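Gundthorpe, 24 January 2019

Nukar releases results on grasp learning from hand-held demonstrations

Robotics laboratory Nukar today published the results of a study on teaching robot arms to pick up small glass containers using demonstrations recorded with a hand-held gripper. The report, titled Talis, covers 467 demonstrations and 200 test runs on a robot arm fitted with the same type of fingers.

In the Talis method, a person holds the gripper and carries out the task directly. A camera on the tool records each attempt, and the motion of the tool is recovered from the video. The learned controller receives only the camera view and the finger opening. It has no model of the vial and no fixed coordinates for the tray.

Clear glass is a known problem for depth sensors, which often return gaps or false readings on it. Talis uses color video alone. Vials were laid on their sides in a shallow tray, and the approach was recorded from a low angle with the fingers open.

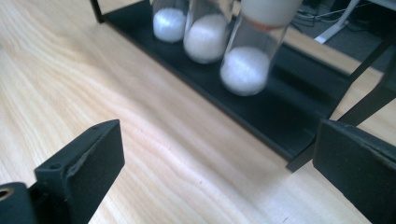
Liam Duggan called the result useful but narrow, and asked whether the controller follows the glass or simply the white contents, which are far easier to pick out against a dark tray. He would like to see the same test repeated with empty vials before the method is compared with depth-based systems.

The report lists this as an open question. Of the 467 demonstrations, 369 were used for training. The others were held back to check the motion recovery and were not seen by the controller at any stage.

Most failed runs had one of 2 causes: the fingers closed too early, or one finger touched the neighboring vial on the way in. The second type was more common when vials lay close together. Finger wear was not measured.

"The demonstrations are quick to record, and the slow part is checking that the recovered motion is good enough to train on," said Wing-yan Fang of Nukar. "We reject a recording if the tool path shows a jump - even a small one."

A second round of tests, with empty vials and a wider range of tray positions, is planned for October at the Lozano site. The report and the training code are available from Nukar on request.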